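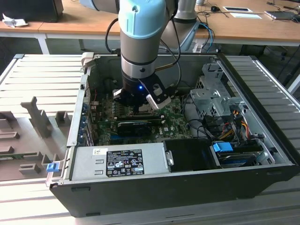

Print | E-mail

The Woman Who Keeps Other People's Sentences
2019-01-25

Elfriede Hofstetter will not be hurried past the letter G. We have been sitting at her kitchen table for most of an afternoon, the coffee has been made and made again, and she has stopped her finger on a card that says only "grief, see also: weather."

"My mother's filing," she says, and laughs. "She thought people talked about the weather when they were sad, and so she put them together. I have never had the heart to move it."

Hofstetter collects quotations, and has done so since she was a girl in a house where the radio was always on and somebody was always writing on the back of an envelope. Her new book, Said in Passing, brings together 100 of them, with a page or so on each about where the line came from and how it has been bent over the years. It comes out from Hamer, a small press that mostly does local history and cookbooks, and it is a lovely thing to hold, with a ribbon and nice wide margins that are plainly meant to be written in.

I asked how she got from several thousand cards down to 100, and she put her head in her hands for a moment before she answered.

"Badly! I had a list, and then I had another list of the ones I couldn't bear to leave off the first list. My editor at Hamer was very patient. She said, 'Elfriede, read them aloud, and if you get bored halfway through, out it goes.' Well, that got rid of a lot of philosophers."

What stayed is a pleasing jumble. There are lines from sermons and from seed catalogs, a good many proverbs, and a grocer's sign she copied down in Viveck, the town where she taught school for years and where she still goes back each January to see old friends. The sign said, "If you don't see it, we may still be thinking about it." She has never managed to find out who painted it, and the entry says so.

That willingness to say "I don't know" runs all through the book, and I told her I found it restful. So many of the sayings that get passed around now come with a famous name attached, and very often it is the wrong one.

"People want a line to have a father," she says. "I understand it. A sentence feels warmer if somebody you admire said it. But I've spent whole winters looking for where a thing was first printed, and you'd be surprised how often it's an unsigned filler at the bottom of a newspaper column. Some poor man had two inches of space left and a deadline. I'd like to shake his hand."

Her rule is that a quotation doesn't get a name until she has seen it in print from the speaker's own time, or in a letter. If she has only somebody's word for it, she writes the word "told" in the corner of the card, in pencil. There are 4 of these in the book, and she is fondest of the one from her old neighbor Owusu, who used to say over the fence, "A short answer is a coat with no lining." He always claimed to have gotten it from his grandmother. She suspects he made it up while raking.

We talked for a while about what makes a line last. She doesn't think it has much to do with wisdom – she has met plenty of wise sentences that died on the page. She thinks it is mostly sound.

"You have to be able to say it while you're doing something else," she says. "Washing up, or driving. If I have to stop and arrange my mouth, it won't travel."

Does she have a favorite? She does, though it took some coaxing and a slice of plum cake. It comes from a notebook kept by a boarder at the Ginura, a guesthouse where her aunt did the laundry, and it reads, "Today I was kinder than I felt." No name, no date, nothing else on the page.

"I've said it to myself a great many evenings," she says. "And on some of those evenings it was even true."

She is already gathering for a second book, on things said at doors – the hellos and goodbyes, and especially the remark somebody makes with one arm in a sleeve, which she believes is usually what they came to say. As I was getting my own coat on, I noticed that she had picked up her pencil.

Print this article | E-mail to a friend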